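3.2 Return packaging and the second journey

The households in the Bromham sample were asked to keep the outer packaging of every parcel received between March and June, and to note whether it was used again. Of the 626 items recorded, 119 were posted a second time. Padded envelopes closed with a peel strip were seldom among them, as the strip tears the flap on opening. Paper mailers did better where the sender had supplied a second adhesive line, a feature found on the Goltis range but absent from the Banero equivalents.

Reuse also depended on how the first parcel had been opened. Following Chou, we separate opening by hand from opening with a blade. Blade-opened mailers were usually cut below the fold – often through the printed return panel – and went straight to recycling. The difference held for all 8 size classes, although the largest class contained too few items to test on its own.
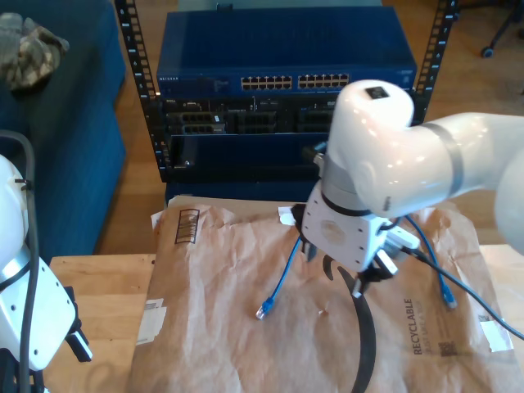 Figure 4. Brown paper mailer with blue Ethernet cables.

Creasing was graded separately from tearing, on the view that a creased mailer may still be sound at the seams. The grade describes the face of the paper only, and a mailer as crumpled as the one in Figure 4 would be placed in the upper half of the scale whatever the state of its flap. Contents were coded by type; cables with moulded plugs, such as the blue RJ45 ends lying on the paper in the same figure, come under "small electrical". That category accounted for 53 of the reused items, more than clothing or books, and is treated on its own in Section 3.3.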